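Keeping a two-gripper tool cell in adjustment

Valentin Vasseur looks after the tool-handling cell at Gastach, where two grippers sort screwdrivers and put them into blue bins. He took it over in September from Raphaël Ferrand, who wired it and still writes its motion programs.

Vasseur starts with the jaws. "I close each gripper on a screwdriver handle and look at the angle of the shaft," he said. "If it leans differently from the last check, I look at the finger screws before I open any software." The screws are tightened in a fixed order, left hand then right.

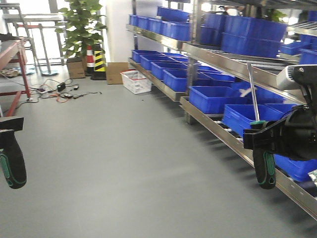
Finger wear

The fingers are replaced every 1275 cycles. Ferrand set that number after the first pair began to let handles turn in the grip. "The handle tapers," he said. "Close too low on it and the tool can rotate. We moved the grip point up 4 millimeters, toward the collar, and cut the closing speed."

Vasseur wipes the inner faces with a dry cloth and records the jaw gap at two points. He no longer uses solvent, which left a film on the first set. 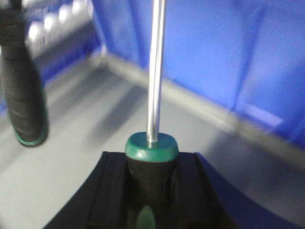

Screwdriver held at the handle, seen from the gripper side.

Bins and belt

Bin position is the other regular source of faults. Ferrand's program assumes that a bin sits square to the belt, and a skewed one stops the cycle. "I can widen the tolerance," he said, "but then the tool comes down on the rim."

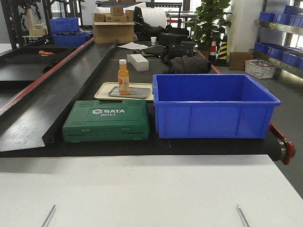
Belt tension is checked at the roller end with a straightedge. Vasseur allows 2 millimeters of sag and resets the tensioner beyond that. The full check takes him eight minutes per gripper, plus the belt. His next job is a spare set of fingers from Wareck, which he wants measured before they are fitted.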